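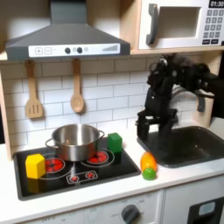 Unit 2: Working rules for the Penry bench

1. Write down the start layout before the first run. "Same as last time" is not a layout - it is a mood.
2. Keep your head and hands out of the arm's reach while it has power. Toy kitchen, real motors.
3. Stop means stop. Don't restart until whoever called it says so.
4. Log failed runs too. The Mestby set lists 860 runs and not one dropped block, and I have my doubts.
5. Never change the task halfway through a set. If you must, start a new set and give it a new name.

Read the Zetisine safety sheet before you book time. It has 2 pages, and you have until February.

Signed forms go to room 230.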